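Speaker notes: Bottles, and why we keep them
Gergely Medve, Fernwood evening talks

Wait for the chairs to stop scraping. Say hello. Ask who has a cupboard under the sink. Ask who has seen the back of it.

Start with my own. Last spring I emptied it on to the kitchen floor and found three bottles of the same cleaner, all open, none finished. I can explain one of them. Pause here, people like to confess.

Then the history, quickly. My aunt in Brokovach kept a household book, copied from an older one dated 1774, and it lists soap, vinegar, sand and a goose wing. The goose wing gets a laugh. If it doesn't, move on.

Main point: we don't read bottles, we recognise them. Colour first, shape second, words a poor third. Mention Skemik, the shop on the corner, which once moved its whole shelf 6 feet to the left and had customers asking if it had closed down. Mention Fülöp, my neighbour, who decants everything into plain jars and has twice washed his windows with something meant for drains. The windows survived. (Don't name the street.)

Next bit needs the screen. Lights down, if anyone can find the switch. 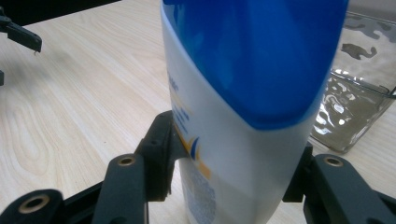

Fernwood, 2020-05-04

Leave it up for a while and say nothing. Then ask what colour they'd call it. Somebody will say blue, and we can all agree on blue, at least for the top half. The lower part is off-white, with a band of yellow-orange curving over dark blue on the label. Ask who can read the small print. I can't either, and I've had my good glasses on.

Ask them to picture it at the back of a dark cupboard. They'd find the blue again well before they found a word of it.

Homework: one shelf, everything out, wipe it, put back only what you'd buy again. Anything under 500 ml goes at the front. Take the leaflet by the door, and please return the pens.

Questions. If it's the man with the limescale, give him two minutes, then tea.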